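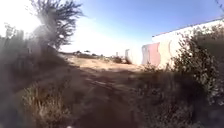

Gudeta path driving demos, README

Last touched in March. Read the whole thing before you train on it, it's short.

What it is

Remote control driving demos for a small ground robot on dirt tracks. A person drives, we log what the person saw and what they did with the sticks, you train a policy to copy it. No planner in the loop, no map. Steering and throttle only.

Two operators, both trained on the Gresteo handset for a week before any of this was kept. 16 routes. Most are dirt path between brush, opening onto bare ground. A few run along a wall. Indoor stuff is in a separate release (Taltwood), don't mix them, the stick scaling is different.

What's in a run

One folder per run. Inside:

frames/ - color stills from the forward view, numbered from zero
sticks.csv - time, steer, throttle, deadman
notes.txt - whatever the operator typed after, sometimes blank
meta.json - route id, operator id (a or b), handset firmware, split

Steer goes -1 to 1, left is negative. Throttle 0 to 1, there is no reverse in this set. If the operator had to back up they ended the run and started another. Deadman is 1 when held. Drop rows where it's 0, the robot is coasting and the sticks mean nothing.

Rates

Frames at 10 per second. Sticks logged faster than that, so you have to line them up yourself. align.py does nearest-timestamp, good enough for us. There's a lag between the handset and the wheels that we did NOT correct for. If your policy turns late on bends try shifting the stick rows a little before you blame the network.

How the operators drove

Instructions were kept simple:

Stay near the middle of the path unless there's a reason not to.
Slow down going from shade into sun and hold the line. Don't guess.
Brush on both sides is fine, touching it isn't. If you touch it, finish the run and write "contact" in the notes.
When the path opens out, keep straight till the route cue, then turn.
No showing off.

Operator b drives closer to the left edge than a does. You'll see it in the data right away. We left it in. If it bothers you filter on operator id.

Recovery runs: on 14 of the routes we also did runs where the operator steers off on purpose, and then corrects. These are tagged "recover" in meta. Only use the part after the correction starts, or you'll teach it to swerve into bushes. The start row is in meta as recover_from. Ask me how I know.

Splits

By route, not by run. Test routes are never in train, not even at another time of day. Please keep it that way if you re-split. Our first try was random by frame and the numbers looked great and were worthless.

Known problems

Picture quality. The view is soft and compressed, and fine stuff like leaves or lettering on a wall smears out. Low sun blows out a corner of the sky on some runs and the near ground goes dark at the same time. Exposure is auto, so it hunts for a second after a change in light.

Shadows. Early policies treated a hard shadow edge across the path like a step and let off the throttle. Some of that is probably copied from the operators, see the slow down rule above. More midday runs would help.

Missing sticks. 2 runs have a gap in sticks.csv where the link dropped. Listed in bad_runs.txt, the loader skips them.

Notes spelling is all over the place. "brsh", "contcat". Search loosely.

No rain, no mud, no night. Don't expect it to carry over.

Quick start

Unpack, then from the top folder:

python align.py --root runs --out aligned
python train_bc.py --data aligned --split train

Runs overnight on one decent GPU. Check the loss on steer and throttle seperately, throttle is nearly flat and will hide a bad steer.

Before you put it on a robot

Somebody holds the handset, deadman works, walk the route first. Takeover has to beat the policy every time, so test that with the wheels off the ground. Cap throttle low till it has done a full route clean.

Use

Research use, free. Say "Gudeta path demos, Wosden" if you publish. Send fixes as a patch to the Wosden tracker, with the run id in the title.

Todo

lag estimate per handset
more wall routes
clean up notes.txt
loader still chokes on blank meta fields, workaround is --skip-empty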